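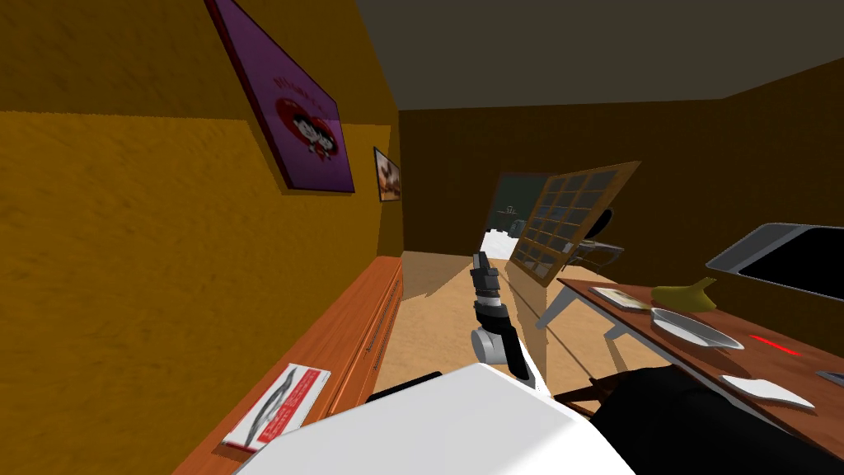 The representative from Andham asked whether the July build would still open the old observing lists, as members there had 629 saved objects and did not want to type them in again. It was confirmed that lists saved in the earlier format will open, but that notes longer than 100 characters will be shortened on import. Andham asked for a warning to be shown before this is done. Agreed.

Item 3. Star catalogue
The Ruddock catalogue file has been checked against the one now shipped. Differences were found in 753 entries, nearly all in the magnitude column. Positions match. The corrected file will go into the next test build.

Item 4. Stevatik on tablets
Red night mode does not cover the on-screen keyboard. The fault was repeated on both test tablets. A dark keyboard of our own was discussed and put off, as it would delay the release. The search box will offer a picking list in night mode for the time being.

Telescope control drops out when the tablet goes to sleep. The log from Prultumville shows the link closing after 6 minutes each time. The sleep timer is to be held off while a mount is connected. Battery use to be measured before and after the change.

Item 5. Horizon outlines
Prultumville reported that a drawn horizon is turned through 180 degrees when the site is south of the equator. Accepted as a fault, high priority.

Item 6. Help pages
The page on setting the clock and time zone is out of date. Andham will send new wording.

Any other business
None.

Next meeting at 19:30, same room, once the test build is out.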